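About Kollbridge

Print this page | E-mail this page
26/01/2019, Kollbridge web desk

Kollbridge plans and runs spectator movement for football grounds. The work covers turnstile layout, ticket check lines, away-supporter routes from the station, and stewarding plans for the last hour before kickoff. The company does not sell tickets or supply security staff.

The first contract was at Clikosbridge, a ground with a capacity of 3971 and a single road on the away side. The plan moved the outer ticket check 152 yards back from the turnstiles and split the line into two lanes. That layout is still used, with small changes made each October after the review of early-season matches.

Services are sold in two parts. The survey part measures gate widths, walking distances and rate of entry per turnstile. The operations part places a Kollbridge supervisor in the control room on match day, with authority to ask for a delayed kickoff under terms agreed with the club in advance.
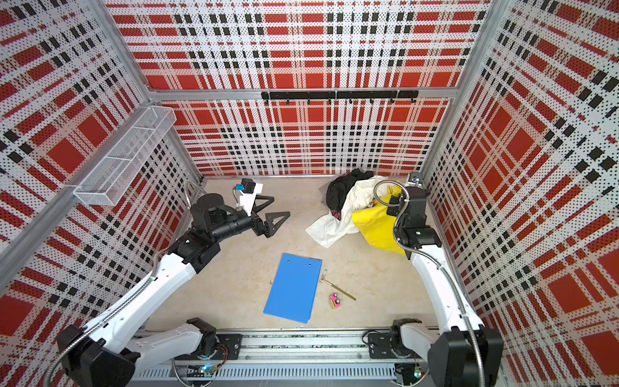
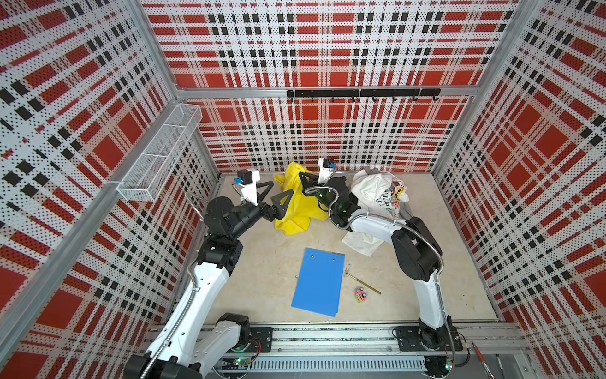 Entry rates are logged per gate at intervals of 30 seconds and entered in Himeo, the company's own record system. Clubs receive the raw log and a written report. Where a gate falls below its planned rate, the report states the time, the length of the line and the action taken by stewards.

Rail and bus arrivals are handled under the Bouazza procedure, a written method for holding and releasing groups between the station and the outer check. It is used for league and cup matches and can be adapted to grounds with standing areas.

Requests for a survey should include a ground plan and the current safety certificate.

This site uses cookies. By continuing to browse you accept our cookie policy.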